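Town's cup deposit plan leaves cafe owners asking who pays

Dravemau wants a charge on every takeout cup from February. The numbers behind it are thin.

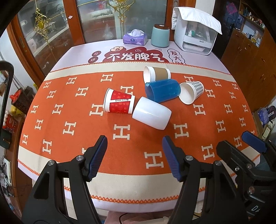
Paper and plastic cups on a table. Both kinds would carry the charge under the Dravemau plan.

Dravemau's town council says a deposit on takeout cups will clean up the riverfront and save money on trash pickup. It may do one of those things. The 14-page plan put out this month doesn't give much reason to believe it will do both.

Under the plan, anyone buying a drink to go would pay a deposit on the cup and get it back by dropping the cup at a return point. Paper and plastic would be treated the same. So would a cup with a lid and a cup without one. Bring your own mug and you pay nothing extra, provided the shop agrees to fill it, and the plan does not say that shops must.

The company picked to run the system is Flera, which already handles bottle returns in two nearby towns. Flera would supply the machines, collect the cups and keep any deposits that are never claimed. That last point is on page 11, in a footnote. It means the company does better when people don't bring their cups back, and the council has not explained how it plans to deal with that.

The town's case rests on a trial held last summer in Dasudov, a few miles downriver. According to the plan, 830 cups were handed out with a deposit at a weekend music event, and "a clear majority" came back. The plan never gives the return figure. Asked for it, the council's press office said the count belonged to Flera. Flera said it was for the council to release.

Even a good result in Dasudov would prove little. The event was held in a fenced field with one way in and one way out, and the return table stood next to the gate. A commuter who buys a coffee at the station at 7:30 a.m. and finishes it on the bus is in a different spot. The plan calls for four return machines in the whole of Dravemau, and none of them is at the bus depot.

Then there is the cost to shops. The council puts it at $277 a year for a small cafe, covering stickers, a new button on the register and staff time. Rätsep, the bakery on the market square, did its own math and came up with $400 before staff time was added in. The bakery says it sells most of its coffee to people who are out the door in under a minute, and that explaining a deposit to each of them will slow the line.

The council's answer is that customers will get used to it. They may. People got used to paying for shopping bags. But a bag charge asks nothing of the buyer after the sale, and this one asks for a walk to a machine.

It is also unclear what happens to the cups. The plan says they will be "recovered." Pressed on the word, the council said some would be recycled and the rest would be "put to other use," and that the split would depend on the market. Many paper cups have a thin plastic lining that ordinary paper mills don't want. The plan has one sentence on this, and it says the matter is being looked into.

Litter on the riverfront is a real problem, and few people in town would argue otherwise. The council received 178 complaints about it last year. It could not say how many of those mentioned cups.

Residents can send written comments to the town hall until the end of the month. The council votes after that, and a majority is expected to back the plan.

COMMENTS (5)

riverwalker
I pick up trash on the path most mornings and it's mostly food wrappers and cigarette butts. Cups too, sure. Where's the deposit on burger boxes?

mug_in_bag
Just carry your own. Been doing it for years, it isn't hard.

southbank22
@mug_in_bag two places have refused to fill mine. Said it was a health rule. Would be nice if the plan dealt with that first.

Tired of Fees
So Flera keeps the money if I forget. Got it.

oldmill
I was at the Dasudov thing. Kids were going around collecting other people's cups for the deposit, so yes, plenty came back. Don't think that will happen at the bus stop.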